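작업 노트 / 오픈랩 시연 참관
2023년 6월 3일
작성: 매니퓰레이션 담당

Parska 오픈랩에 다녀왔다. 목적은 두 가지였다. 의류 취급 시연을 직접 보는 것, 그리고 우리가 가을에 하려는 얇은 물체 파지 실험에 쓸 만한 조건을 얻어 오는 것. 등록은 입구에서 이름만 적으면 끝났고, 방문객은 58명이라고 접수대에 적혀 있었다. 생각보다 많다.

오전에는 Drunance 쪽 발표를 들었다. 창고 선반 피킹 얘기가 대부분이라 우리와는 거리가 있다. 다만 실패 로그를 분류하는 방식은 참고할 만하다. 실패를 '못 잡음'과 '잡았는데 자세가 틀림'으로 먼저 나누고 나머지는 나중에 본다. 우리 기록표는 항목이 너무 많아서 쓰는 사람마다 다르게 적는다. 다음 주에 줄일 것.

오후가 본 순서. 주제는 철사 옷걸이였다. 손에 들고 쓰는 그리퍼로 사람이 동작을 보여 주고, 그 기록으로 로봇 팔의 동작을 학습시키는 방식이다. 옷걸이는 하늘색 코팅 철사로 된 흔한 종류. 배경은 흰 면이었다. 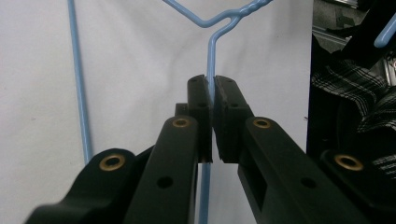
패드가 철사 한 가닥을 마주 물 때는 파지 위치보다 접근 각도가 더 문제라고 설명했다. 철사 축과 패드 면이 어긋나면 닫는 순간 옷걸이가 돌아간다는 것이다. 우리도 케이블 작업에서 같은 일을 겪었다. 그때는 패드 재질을 의심해서 고무를 세 번이나 바꿨는데, 각도부터 봤어야 했다.

담당자에게 물어본 내용을 적어 둔다.

- 시연 기록은 한 사람이 한 번에 30회까지만 한다. 그 이상은 손이 피곤해져서 동작이 흐트러진다고 함.
- 한 작업에 필요한 횟수는 정해 두지 않는다. 학습 결과를 보고 추가한다.
- 패드는 닳으면 바로 교체. 교체 주기 표는 없다고 했다. 이 부분은 우리가 더 낫다.
- 성공률은 고정된 위치에서 91퍼센트. 위치를 바꾸면 얼마나 떨어지는지는 답을 못 들었다.

마지막 항목은 메일로 다시 물어볼 것. 고정 위치 수치만으로는 비교가 안 된다.

쉬는 시간에 Anghel에서 온 팀과 잠깐 이야기했다. 이쪽은 세탁물 분류를 한다. 옷걸이는 옷이 걸린 상태와 빈 상태를 완전히 다른 작업으로 본다고 했다. 옷이 걸리면 철사가 가려져서 카메라로 찾을 수 있는 부분이 고리와 목뿐이라고. 우리 계획서에는 둘이 한 줄로 묶여 있다. 나눠야 한다.
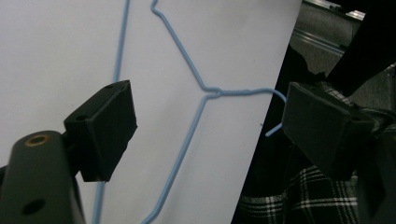

꼬인 목 부분에 대한 질문이 꽤 나왔다. 철사가 두 겹이라 두껍고 잡기 쉬울 것 같지만, 표면이 고르지 않아서 패드 접촉이 일정하지 않다는 의견이 있었다. 반대로 요철 덕분에 덜 미끄러진다는 사람도 있었다. 결론은 안 났다. 우리 쪽에서 직접 재 보면 된다. 필요한 건 같은 옷걸이 한 묶음과 힘 센서 정도. 센서는 Brosico 것이 창고에 2개 있는데 하나는 영점이 맞는지 확인이 필요하다.

고리 쪽도 메모. 고리는 끝이 열려 있어서 옆에 있는 물건에 잘 걸린다. 작업대 주변의 천이나 옷은 미리 거리를 정해 두고 배치하는 편이 좋겠다. 일부러 어수선한 조건을 만들 거라면 그것도 조건표에 적어야 한다. 지난번 케이블 데이터는 이 기록이 없어서 나중에 절반을 다시 봤다.

마지막 순서는 건네주기. 한쪽 그리퍼가 옷걸이를 들고 있고 다른 쪽이 받는다. 개인적으로는 이게 제일 볼 만했다. 받는 쪽이 손가락을 넓게 벌린 채로 들어가야 하는데, 옷걸이는 삼각형이라 어느 변을 받느냐에 따라 다음 동작이 달라진다. 긴 아랫변을 받으면 안정적이지만 고리를 봉에 걸려면 다시 돌려 잡아야 한다. 목을 받으면 바로 걸 수 있는 대신 여유가 적다. 발표자는 목 쪽을 권했다. 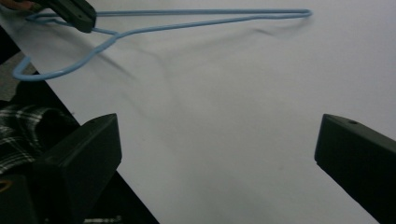 할 일

- 실패 기록표 항목 줄이기. 초안은 내가 쓴다.
- 계획서에서 빈 옷걸이와 옷 걸린 옷걸이를 별도 작업으로 분리.
- 힘 센서 영점 확인 후 목 부분과 직선 부분 비교 측정.
- 위치 변경 시 성공률, Parska에 메일로 문의.
- 건네주기는 10월 이후로 미룬다. 한 손 파지가 먼저다.

받아 온 자료집은 공용 책장 두 번째 칸에 꽂아 두었다. 뒷부분 배선도는 인쇄가 흐려서 잘 안 보인다. 파일로 받을 수 있는지도 같은 메일에 적을 것.

댓글 2 · 공유 0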